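Call for Participants: Handwriting and Note-Taking Study
Brelldale Institute for Adult Learning
Posted 21st March

The Brelldale Institute for Adult Learning invites adults to take part in a study of how people take notes by hand during spoken lectures. The study is conducted with the Orkach Foundation and will run for 6 weeks, beginning in October.

Participants will attend 2 sessions per week at the Ruotsalainen Building. Each session includes a short recorded talk, a period of note-taking, and a written recall task.
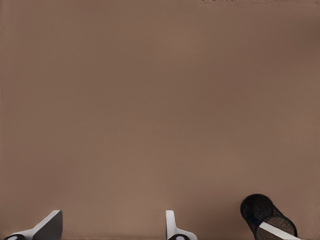
Brown surface, simulated view.

Eligibility
Applicants must be 18 or older and able to read and write in English. Left-handed applicants are especially encouraged to apply — they were underrepresented in the previous study. Current employees of the Institute may not take part.

Compensation
Participants will receive $29 per session, paid at the end of each week. Parking is free of charge.

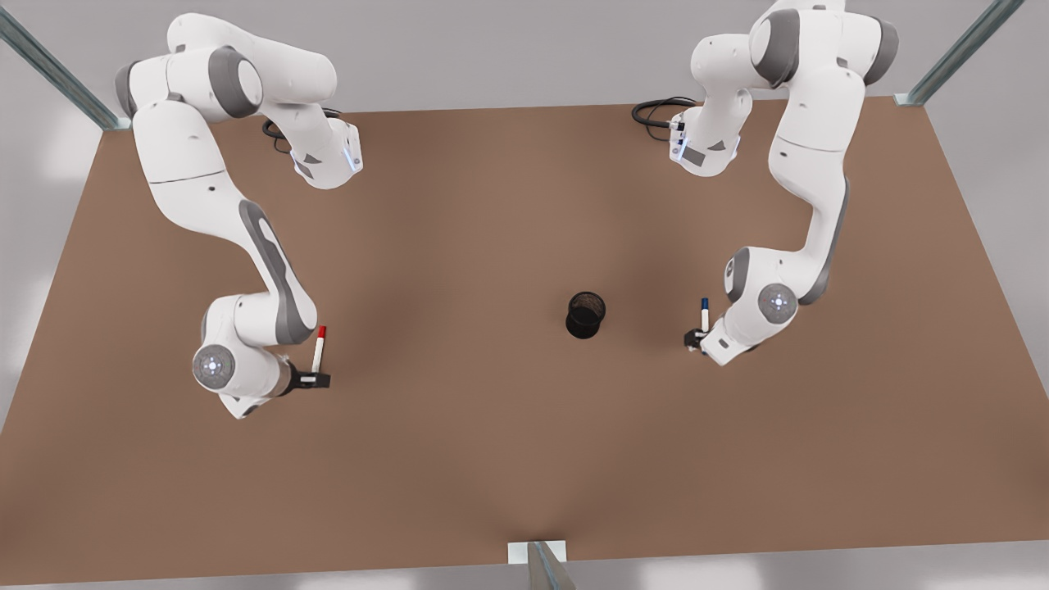
Mesh pen cup and felt-tip markers, computer rendering.

How to Apply
Complete the Proloder online form and select Study 9. Applicants will be notified of the outcome in writing. Participation is voluntary, and participants may withdraw at any time without giving a reason.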